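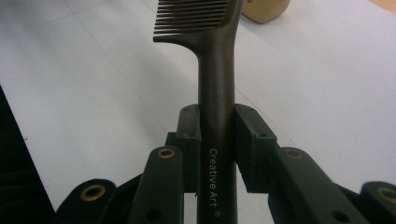 Surilar Hand-Held Gripper, open day notes and ordering

I spent most of May 24, 2026 on my feet at the Hustcombe open day, letting anybody who walked up have a go with the Surilar, and I'd do it again tomorrow! If you missed it, this page covers what people asked me and what you get when you order one.

The Surilar is a hand-held gripper with two dark green plastic fingers, a pad on the inside of each one, and brass-colored grommets along the arms. You hold it, you squeeze, the pads close. Ilari Suominen ran the demo table with me and kept bringing out everyday things to pick up (a comb with "Creative Art ®" on the handle was the one people kept going back to). A comb is a nice test, I think. The handle is narrow and rounded, so you find out pretty fast whether you've lined your pads up. Grab it by the handle, keep it upright, set it back down on the table. Kids got the hang of it faster than their parents did.

We had 23 people sign up for the longer session in the afternoon, where Tõnu Liepiņa showed how the same fingers go onto the Luik arm. If you already own a Luik, you don't need an adapter. If you have the older Prirnateck mount, write to me first and I'll check which bracket you've got.

What's in the box
Gripper, fully assembled
5 spare pads
Hex key
Printed care sheet (wipe the pads with a damp cloth, no solvents please)

Price is 3,118 for the classroom set of 16, shipping included. Singles are priced on request, and yes, I do hold a few back for people who came to the open day and want the one they tried.

Is it good for small hands? Yes, that was the most common question. Can you use it left-handed? Sure, Ilari does.

Our next open day is in February, same building, and Tõnu wants a whole table just for the Luik. Bring something from your own bathroom drawer or toolbox and we'll try picking it up together.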